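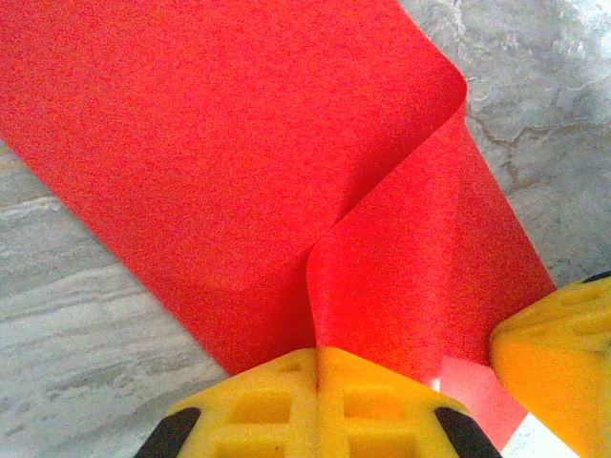 Why cloth folds the way it does

Pick up a tea towel by one corner and let it hang. It droops, ripples and twists. Now try the same thing with a wooden ruler. The ruler stays straight. Both are solid objects, but one bends under its own weight and the other does not. The difference is called stiffness.

Cloth has low stiffness. A sheet of it can be bent in almost any direction with very little force. The red fabric at the top of this page is lying on a grey floor with one layer folded over another, and the place where it turns is smooth and rounded. The rest of this page is about that rounded turn and what can happen to it.

Words to know

Fold: a place where a sheet turns back over itself.
Layer: one thickness of the sheet. A sheet folded once has two layers.
Crease: a line left in the sheet by pressing a fold.
Fibre: a very thin strand. Fabric is made of large numbers of them.
Bend radius: a measure of how tight a curve is. A small radius is a tight curve.

What happens inside a fold

Every sheet has some thickness, even a thin one. When the sheet bends, the outside of the curve has to cover a slightly longer distance than the inside. The fibres on the outside are pulled. The fibres on the inside are squeezed. Somewhere near the middle of the thickness there is a region that is neither pulled nor squeezed very much.

A thick sheet has a bigger difference between its outside and its inside. This is why a thick blanket makes a fat, round fold and a handkerchief makes a narrow one. You can check this at home. Fold each one in half on a table and look at it from the side, with your eyes level with the table top.

In fabric the fibres can also slide past each other a little. Sliding takes less force than stretching. Paper fibres are stuck together much more firmly, so paper resists bending more than a soft cloth of the same thickness does.

Woven, knitted and felted

The way a fabric is made changes how it folds.

Woven fabric has two sets of threads that cross over and under each other at right angles. It usually folds neatly along the direction of either set. Pull it diagonally and it stretches more. Sewers call this direction the bias.

Knitted fabric is made of loops. The loops open and close, so the fabric stretches easily. Its cut edges often curl.

Felted fabric has no rows of threads. The fibres are tangled and matted together, and it folds in much the same way in any direction. Felt does not fray when it is cut.

Some fabrics look like felt on the surface but have a weave underneath. You may need a magnifying glass to tell.

From fold to crease

A fold and a crease are different things. A fold goes away when you open the sheet out flat. A crease stays behind as a line.

A crease forms when the bend is made very tight, usually by weight or pressure. Some of the fibres shift and settle into new positions. Heat and moisture help them to shift, and an iron uses both. The lower strip of the red fabric has a faint crease line running down its middle. If you look for creases on your own clothes, try the knees of your trousers and the insides of your elbows.

Light makes creases and folds easier to find. A raised part facing the light looks brighter. A part turned away looks darker, and a shadow often lies along the inside of a curl. One piece of cloth in a single colour can seem to have several shades of that colour.

Try it: the fold height test

You will need:
A tea towel
A sheet of writing paper
A square of felt
A ruler marked in millimetres
A heavy book
A pencil and notebook

1. Lay the tea towel flat and fold it in half. Do not press the fold.
2. Stand the ruler beside the fold and measure its height at the tallest point. Write this down.
3. Place the book on the fold and wait 2 minutes.
4. Take the book off and measure again.
5. Open the towel and look for a line.
6. Repeat with the paper and then with the felt.

Razia Arain's class did this test in September with a tea towel that measured 29 millimetres at the fold before pressing. They had folded it several times over, so there were many layers. With the book removed it measured 26 millimetres. Your numbers will be different, and a towel folded only once will give a much smaller height.

Keep the book the same for every material. If you change the book, you are testing two things at once and cannot tell which one made the difference.

Questions to investigate

Does a damp cloth hold a crease better than a dry one?
Does the crease get sharper if the book stays on overnight?
How many times can you fold the tea towel in half before it will not stay folded? Is it the same number for the paper?
Which direction does your tea towel fold most easily, along its length, across it, or diagonally?

Record your results in a table, with one row for each material and one column for each measurement.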